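Gripper drops things halfway through a lift, but only after it's been running a while

Posted in Workshop and Home Automation

Vendula Zeman

Hello all, hoping somebody has met this before because I'm going round in circles.

I've got a two-finger gripper that I use for sorting small parts on a table. It's driven by a Hinero controller, and the fingers are the dark ones with the blocky pads on. It all worked nicely until June, and then it started letting go of things. It doesn't miss them, mind you. It closes, picks the part up, lifts it a hand's width or so and then the part slides out and lands back on the table. Sometimes it bounces off onto the floor and I spend ten minutes on my knees with a torch.

The annoying bit is that it's fine first thing. I can start it at nine in the morning and get a good long run with no drops at all. On Wednesday it managed 174 picks before the first one went. After that it dropped something every few minutes until I got cross and switched it off. I had a cup of tea, came back, switched it on and it behaved again for a bit.

What I've tried so far: I turned the grip force up in the settings from 400 to the top of the scale, which is 1000, and that made no difference I could see. I've run the homing routine more times than I care to say. I swapped the cable for the spare. I also blew the dust out of the motor housing – there was plenty.

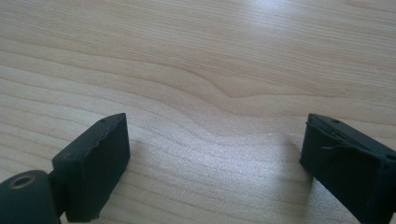
The pads are the ones it came with and I've never changed them. They're a bit ragged along the top edges, but I'd assumed that was only cosmetic, as the parts are held lower down than that. Does the top edge matter? And would worn pads explain why it's all right when it's cold and rubbish later on? That's the part I can't get my head round.

I should add that there's no fault showing on the controller when it lets go. It carries on to the bin, opens over it, and goes back for the next one as pleased as you like. So the tally at the end of the day is wrong as well, and I only found that out when I weighed the bins.

Thanks in advance for any ideas, however daft.

Jindis

Had the same with mine, it was the pads. Buy new pads.

Eveck_bench

I'd change the pads too, they're cheap enough, but I don't think they're your main trouble. A worn pad slips when it's cold as well. If you get 174 clean picks and then a run of drops, and a tea break cures it, I'd be looking at heat.

A lot of these small controllers cut the motor current back once the motor gets hot. They don't call it a fault, they just quietly do less, so you see nothing on the display. And turning the force right up to 1000 would make that worse, because the motor warms up sooner. Put it back to 400 today, before you do anything else. If the motor has been too hot to keep a finger on, leave it off until it's cooled down properly.

Then try this. Let it run until it starts dropping, stop it with a part held in the fingers, and pull gently on the part. Do the same again after it's cooled. You'll feel the difference straight away if it is the current. Please have the arm stopped on the emergency stop first, if yours keeps the gripper closed when you press it (check with something you don't mind dropping). I had a finger pinched doing this the lazy way and it was black for 3 weeks.

If the pull feels the same both times, look at the finger joints. Mine had one that got stiff as it warmed up, so the motor was using most of its effort on the joint and hardly any reached the part. With the power off you should be able to move both fingers by hand and have them feel alike, though some gearboxes won't let you.

As for the tally, it's counting closes, I should think. See if there's a setting to check the finger position after the lift. If the fingers have shut further than the width of the part, the part's gone, and you can tell it to stop there.

Vendula Zeman

Thank you both! I've put it back to 400 and ordered pads from Říha as well. The motor was very hot indeed when I touched it this afternoon – I had never thought to check. I found the position setting two menus down, switched off. It's on now. I'll do the pull test when it has cooled and post what I get.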